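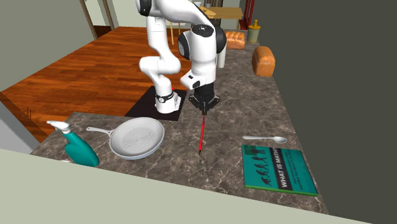 Clearing a tool-contact stop in the Pirkano simulator

Error 3765 is raised when the tip of the held tool reaches the counter before the planner expects it. The arm halts and refuses new targets. The usual cause is a wrong tool length.

1. Pause the run and save the log.
2. Open Tool Settings and check the length. Ghazal Shokri's fault had it 18 mm short.
3. Raise the wrist by 45 mm in joint mode — straight-line mode stays locked after a stop.
4. Reload the tool file and clear the error.
5. Repeat the descent at 8 per cent speed.

If the stop returns, compare the counter height in the scene file with the height of the base plate.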